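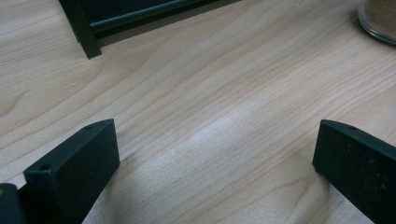
Pale table, daily spices: what do you do about the shine and the rings?

Home > Forum > Kitchen and Dining > Tables and Surfaces

June 6, 2025, posted by Yi-an Chae

Hello all, long-time reader, and I finally have a question of my own! We swapped our old dark table for a pale blond one with that lovely swirly grain, and I'm so fond of it that I've turned into a bit of a nag. My problem is that it's also where I do my spices. I grind a big batch every October and refill the small jars from it all year, and the dust gets into everything.

The other worry is the dark stand that lives at the far end of the table.
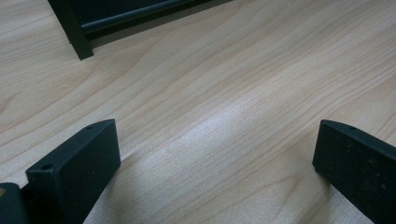
I've been lifting it up every night to wipe under it (my back has opinions about this), and I'd love to know if felt pads would save me the trouble. Do they trap crumbs? My sister in Nuvanville swears they do.

sestine_kitchen wrote:

Congratulations on the table, the light on that grain is so pretty! Pads are fine, I've had them under my bread box for 4 years. Lift it once a week and stop worrying. For the spices, I'd fill over a rimmed tray and wipe the foot of each jar before you set it down. Glass is heavy, and one bit of grit under it will scratch a finish if you slide it.

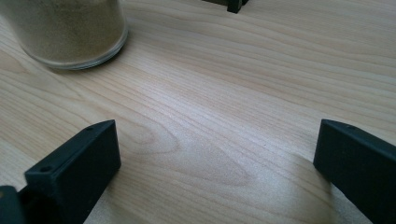
Spices and where they live

oyelaran_b wrote:

I'm going to disagree a little with the tray, friendly as always. I used one for ages and all it did was give me a second thing to wash, and I still got powder on the table when I carried it to the sink. A folded damp dish towel under the jar holds it still and catches the spill, and then it goes in the laundry. I'd also use a wide funnel and leave some room at the top. Most of my mess came from the threads, where powder cakes up and then sheds every time you open the lid.

Yi-an Chae wrote:

Oh, the threads! I went and looked after reading this, and you've got me. There's a little orange-brown line right under the white lid on the jar I use most,

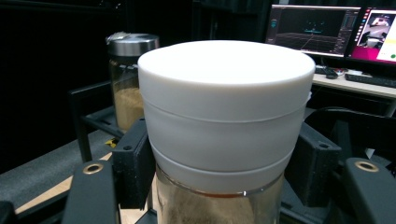 and I'd been blaming the grinder this whole time. I do like a big lid, my hands aren't what they were, so I'm keeping the jars. Do you wash the rims or just brush them?

oyelaran_b wrote:

Dry pastry brush, every refill. Water makes it set like paste.

sterham wrote:

Brush for me too, but I'm with Sestine on the tray. A damp towel left on a finished table overnight is how I got the cloudy patch on mine, and I've forgotten one more than once!

Yi-an Chae wrote:

Tray it is, then, with a dry towel inside it so everybody gets a vote. Pads are on the shopping list and I'll report back after the next batch. Thank you, you kind people!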